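The Long Game by Mail
January
By Hanane Lamrani

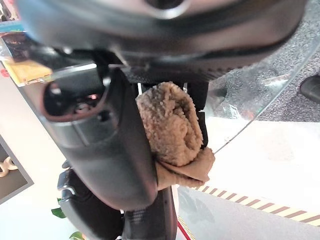
Ravindra Kaushik opened his first correspondence chess game in the back pages of a club bulletin, against a man he never met. The game lasted 2 years. He lost it on move 51, a rook ending he still thinks he should have held.

The club was the Belevden Postal Chess Circle, and at its peak it had almost 600 members. Each paid a small fee, received a list of opponents, and bought a stack of printed cards. A player had three days to answer a move, not counting time in the mail. If a card went missing, the sender had to repeat the move and note the original postmark.

Meron Tufa ran the pairings for eleven seasons. She kept the results in ledgers, one line per game, and she has them all except the fourth, which was lent to a member and not returned. Some entries have only a pencil mark and the word "adjudicated." Those were the games that ran past the closing date and were sent to a stronger player for a ruling. Arguments over rulings took up more of her time than the pairings did.

"People would write four pages about a pawn," she says.

Tufa and Abdelghani Slaoui have been copying the ledgers into a database. So far they have entered 3000 results. Complete game scores are harder to find. The circle asked winners to send in the moves, but many did not, and a draw was often reported with nothing more than two signatures.

The Zerouali Cup, the circle's main event, is the best documented. All the finals survive, along with most of the semifinals. The first season is a problem. The bulletin printed the pairings for the opening round and then skipped an issue, and the next one gives only the names of the four players left. Slaoui has worked out two of the missing results from letters.

Kaushik still plays, now on a server. He has six games going and usually looks at them after breakfast. He sets up the positions on a real board, the same one he used for the cards, and writes his moves in a notebook before he enters them.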